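Benchtop Kits > Two-Arm Systems > Food Handling

Clatomness Steamer Kit for two-arm benches

The Clatomness kit is a set of kitchen objects, a recording package and a starter model for teams working on food handling with two arms. It is sold by Nastdale and fits any bench that already runs a pair of light arms with parallel grippers. Arms are not included. If you need them, see the Uluna bench package at the end of this page.

The task is plain enough to explain to a visitor: take the lid off an electric steamer, move the steamed buns from the tray to a plate, and put the lid back. It uses a shiny metal pot, a clear lid and soft food on a perforated tray, all of which cause trouble for cameras and grippers that do well on blocks and cups.

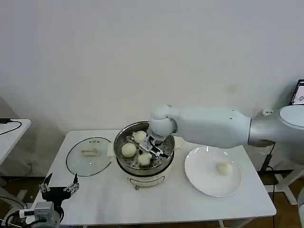
The kit ships with 600 recorded runs of the full task, each with the head view, both wrist views, joint positions and gripper opening. Runs where a bun was dropped or torn are kept and marked as failures. You can filter them out in the viewer or train on them, as you prefer. All recordings are in a single open format and can be copied to your own storage.

The starter model was trained on these runs and will work on a bench laid out according to the setup sheet. Expect to record more runs of your own if your table height or lighting is different. Most buyers do this over two or three days. Up to 79 extra runs can be added before the training tool asks for a full retrain. 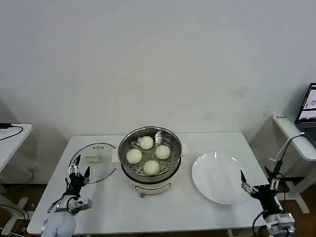
Setup is done from a laptop. Connect both arms, start the layout tool and follow the prompts to mark the steamer, the lid and the plate. The tool saves the positions under a bench name, so one laptop can serve several benches. Cables should be tied back from the work area before the first run. The arms move at reduced speed until the layout has been confirmed twice.

The software does not control the cooker. Heating is switched on and off by hand, and we recommend that all first runs be done with the cooker off and unplugged. Real food can be used, but the grippers supplied with most benches are not rated for food contact, so anything handled during testing should be thrown away.

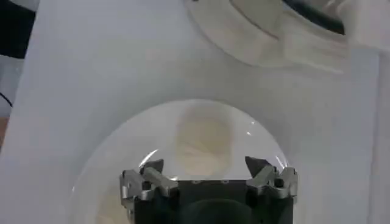
Lid handling was the hardest part of the task to get right, and it takes up the largest share of the training data. Depth sensors often read straight through clear material and report the table underneath. The wrist camera does better at close range, where a beige object shows up between the two fingertips even though its outline is blurred through the clear dome. The model is trained to look for the handle first and treats the rim as a second cue. If you swap in a lid of your own, choose one with a handle in a solid color that stands out from your table.

Grip force is set in software and can be changed for each object. The default for buns is low. Raise it in small steps, and check the fingertips for residue between sessions, as a dirty pad will slip on the lid.
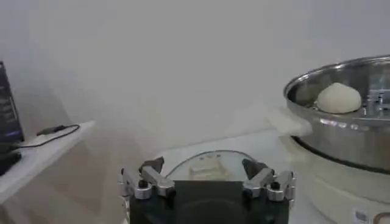 Left of the steamer: open gripper in front of the glass lid, wrist camera view.

What is included
Electric steamer with perforated tray
Clear lid with handle
Large round plate
Practice buns
600 recorded runs and the starter model
Layout tool, viewer and training tool
Printed setup sheet

What you need
Two arms with parallel grippers
One head camera and two wrist cameras
A table with a plain, matte top
A laptop for setup

Price and delivery
The kit costs $2,190. The recordings, model and software can be bought without the objects for $1,098. Both prices include one year of updates. Orders placed now ship in October.

Replacement lids and plates are kept in stock. Practice buns are sold in bags and should be replaced when the surface starts to crack.

Support
Questions before ordering go to Abdelilah Benkirane at the Nastdale sales desk. Please say which arms and grippers you have and send the dimensions of your table. Support for benches with arms from Ehlers is available, but lid handling on those benches needs a separate settings file, which we send on request.

Print this page
E-mail this page

Related items
Uluna two-arm bench package
Ehlers gripper settings file
Replacement fingertip pads, set of four
Clatomness Tea Tray Kit
Wrist camera mounts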